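## Flurkent Tabletop Autoclave

The Flurkent is a steam sterilizer for small and mid-sized veterinary practices. It is supplied by Cokari with a chamber, door assembly, control panel and built-in water reservoir, and it runs from a standard grounded wall outlet. Surgical packs, dental instruments and unwrapped metal tools may be processed in the same unit using separate programs.

The chamber accepts up to 10 instrument cassettes. Two programs are preset at the factory, and a third may be set by the practice. Each completed cycle is recorded in the internal memory, which holds 1,000 entries and can be exported for inspection by the licensing board.

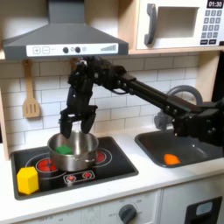
Distilled water must be used at all times. Tap water leaves mineral deposits on the heating element and will void the warranty. The reservoir should be drained weekly and the door gasket wiped with a damp cloth at the end of each working day. Replacement gaskets are stocked under part number 39 and may be ordered singly or in packs of 2.

Installation requires a level counter with clear space behind the unit for venting. Staff training is included in the purchase price and is given on site by a Cokari technician. Practices that currently operate the earlier Junuvura model may keep their existing cassettes and trays. The Junuvura printer cable is not compatible.

Service contracts are handled through the Fernandes depot. Annual calibration is normally scheduled in November, and a loan unit can be reserved for the period of service. Requests for quotations should be sent to Ivar Holmgren, Equipment Sales, and should state the practice name, delivery address and preferred voltage.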